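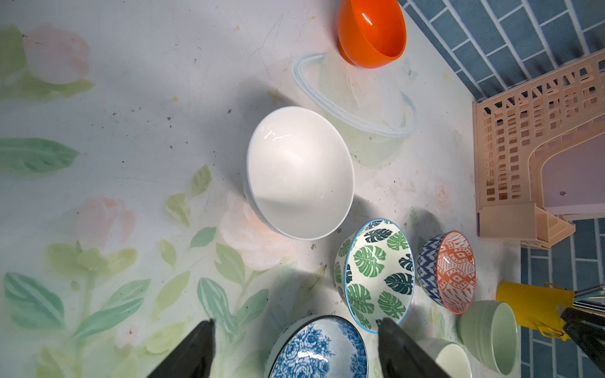 25/4/25 - carnet de l'atelier, suite

Bon, le salon des écoles est dans sept semaines et je n'ai toujours pas fini le plan des stands, alors je note où j'en suis avant de tout mélanger (encore !).

Repris ce matin le fichier des inscriptions. On a 740 familles qui ont rempli le formulaire jusqu'au bout, sur 1 787 ouvertures de la page. Je trouve ça plutôt bien, mais la question sur le niveau de classe fait fuir du monde, j'en suis presque sûre : elle est obligatoire et il n'y a pas de case « on ne sait pas encore ». Je l'ai ajoutée. À regarder de nouveau dans 7 jours pour voir si la courbe bouge.

Côté écoles, plus de 60 ont répondu. L'école Louro veut absolument une prise électrique et un mur derrière elle, Hadach demande à être loin de l'entrée à cause du bruit (l'an dernier on les avait mis juste à côté du vestiaire, je comprends). J'ai essayé trois dispositions sur Gurnex, le logiciel de plan, et il me décale les allées dès que je touche à la largeur d'un stand. Agaçant. J'ai fini sur papier quadrillé, un carreau pour cinquante centimètres, et ça va dix fois plus vite - je recopierai au propre quand tout le monde sera casé.

Pour la salle Trorkolitz, penser à redemander la clé du local à tables. Les grilles d'affichage sont au sous-sol, le monte-charge ne prend que les petites.

Essai de badges aussi : maternelle en vert, élémentaire en jaune, collège en bleu. Le jaune imprime très pâle, le nom de l'école se lit mal dessus. Je refais un tirage avec un bandeau de couleur en haut et le reste en blanc, papier plus épais si le stock le permet.

Reste à trancher : est-ce qu'on garde les présentations de dix minutes dans la petite salle ? Moi je suis pour, les parents posent de bien meilleures questions après avoir entendu le directeur parler de ses classes, mais il faut quelqu'un à la porte pour tenir l'horaire. Si vous avez un avis, mettez-le au crayon dans la marge.

Demain : relancer les écoles sans réponse, vérifier les rallonges.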